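Our robotics club has a hand, and it wants to meet you

Hi, I'm Stella Kirui, and I run the student robotics club at Rotich (fifteen of us this year, our biggest group yet!). We're taking our project, Nollby, to the Senditz student challenge in June, and I'm so excited I can hardly type.

Nollby's job is tidying up: picking up clothes, opening boxes, putting things back where they go. Fabric is the hard part. A shirt never lands the same way twice, so we've set ourselves 150 practice pickups before the challenge, and we argue about finger positions all through lunch.

Cleterness, a local repair shop, is chipping in $3,000 toward travel and spare parts. Thank you, thank you, thank you!

The four fingers have little metal linkages on their undersides, and the wooden box with the brass-colored latch is a club favorite.

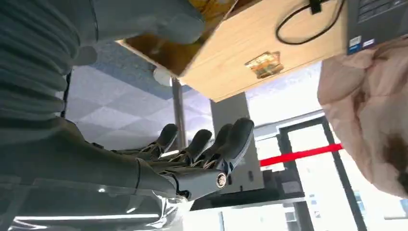
Come see us

Our open practice starts at 5 p.m. at the club room. Bring questions, and bring a sweater you don't mind getting wrinkled. Reporters can ask for me at the door.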